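Releasing a first single: distributor first or video first?

Posted by skekico in Home Recording & Release

I have one finished song, mixed and mastered, and I want it out in February. It's piano and vocal with a bit of cello on the chorus. I record as Arriaga and I have 413 followers, mostly people who saw me open at small shows. Should I upload to a distributor now and worry about the video later, or hold everything until both are done? Also, is it worth paying for playlist pitching? I was quoted for a package that promises 1,000 streams.
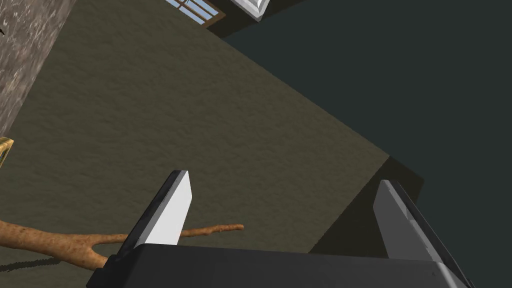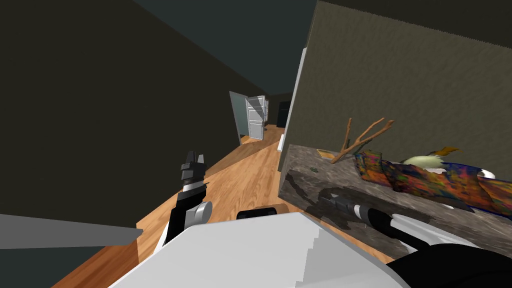

bedari
Upload the song first. Pick a release date at least 21 days out, and more if you can stand it. You need that time to pitch to the editorial playlists through your artist account, and you can't pitch a song once it's live. The video can come a week or two after release. It gives you a second reason to post.

Don't buy the package. Promised streams usually come from bots, and a distributor can pull your song for it, even if you didn't know. Spend the money on a decent cover image or put it toward the next song.

Before you upload, check:
Artist name spelled the same everywhere
Songwriter credits agreed in writing, including your cello player
Clean file, WAV, no MP3
Release time set (midnight local is fine)

pestville_tapes
Agree on the streams thing. I did one of those and got 17 listeners from it, all in one city I've never been to.

I'd do the video first though. We put out the Pestville single without one and by the time it was done people had moved on. Depends how fast you work I guess.

skekico
Thanks both. Going with song first. I hadn't thought about the cello credit, so I'll sort that out before I upload.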